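Update on the house in Hedstead

Sat 25 July

In April I wrote that we will move in before the summer ends. Now I am less sure, but this week many things moved forward, so I want to write them down before I forget.

The water meter

The new meter is finally in the ground next to the road. The old one was under the kitchen floor, and every reading meant moving the cupboard. The last number on it was 3146, and I wrote it on the wall in pencil before the plumber took it away. My sister Lucyna Wieczorek says I should keep this piece of wall without paint. I will think about it.

The trench from the road to the house is closed again, but the soil is still soft and we put boards over it for the wheelbarrow. It goes down 7 inches deeper than the old one, as the inspector asked.

The small room

This room will be my office, so it has priority over everything except the bathroom. The walls got the second coat of plaster on Monday. Ksawery Tomaszewski did the corners and I did the flat parts, and anybody with eyes can tell who did which. I still have to decide about the shelf. I would like it to go along the whole long wall, but then the radiator must move, and for moving it I got a price of 356 without the pipes. Maybe a shorter shelf is also good.

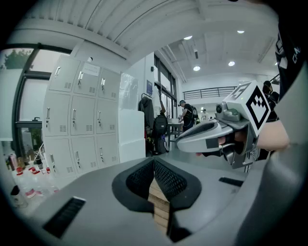

The roof

The tiles from Suton came on two pallets, 1026 pieces, and we carried them all to the back because the truck could not pass the gate. My back remembers it. The color is a little darker than the sample, but my neighbor across the street has the same ones and after two winters they look fine.

The gutters are still not here. The shop on Witkowska Street promised them for last week and then for this week. I will call again on Monday morning.

Next: bathroom floor, then the door to the cellar, which still does not close in damp weather.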